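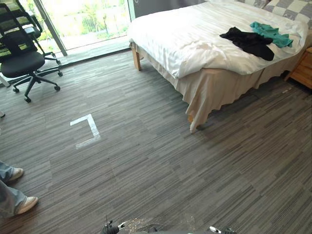 Home | Kitchen | Laundry | Bedroom | Shed | Ask Us

Keeping a bedroom tidy when it's also the office

By the Hartley Home Pages team
October

A spare room or main bedroom with a desk job squeezed into it gets messy faster than any other room in the house. The bed is the biggest flat surface, so it ends up holding clothes, mail and whatever came out of your bag. These are the habits that work in our own places.

Make the bed first

Shake the doona from the foot end, holding both corners, and let it settle. Pull the sides down until the drop is even, then walk around once and flatten the big folds with your forearm. Small creases in a cotton cover will mostly drop out by lunchtime. If the filling has bunched, lay the doona flat and pat it towards the thin spots before you put it back.

Doonas are often sold a size up from the mattress. The extra drop looks good but it hides whatever is pushed under the bed, so check there when you vacuum.

Clothes on the bed

Worn once and going to be worn again: hang it on a hook behind the door. Worn and finished with: straight in the wash. Clean: put away before you sit down. Anything dark should come off a white cover quickly, as lint and loose dye both show. New black or teal clothes need a separate cold wash before they go anywhere near pale bedding.

If you need to sort a full load, put an old flat sheet over the bed first. When you're finished, gather the corners and shake it outside.

Valances and bed skirts

A valance that reaches nearly to the carpet collects fluff along the hem. Run the brush attachment along it every second vacuum. Twice a year take it off and wash it on gentle, then put it back slightly damp and pull the hem down by hand. It will dry straighter than if you iron it. Wavy hems usually mean the top panel has crept sideways under the mattress. Four upholstery twist pins, one near each corner, will stop that.

Office chairs on carpet

Castors drag hair and grit into the pile. Tip the chair over, pull each castor straight out of its socket and cut the hair off the axle with nail scissors. Most push back in by hand. Two chairs take up less room if you nest the bases, with one leg of the second sitting between two legs of the first.

Mesh backs need only a soft brush and a damp cloth. Keep spray cleaners off them.

Carpet dents

Move the bed 6 cm once a season. Put an ice cube in each dent, leave it overnight and tease up the pile with a fork in the morning. This works on wool and most nylon. Test a hidden corner first.

Timber bedside tables

Dust with a dry cloth, then a barely damp one. Use a coaster. White rings often lift with a little furniture wax rubbed along the grain. Turn the lamp and clock around now and then if the table gets sun, or you'll have pale timber with dark patches.

Contact Hartley Home Pages | © Hartley Home Pages | Back to top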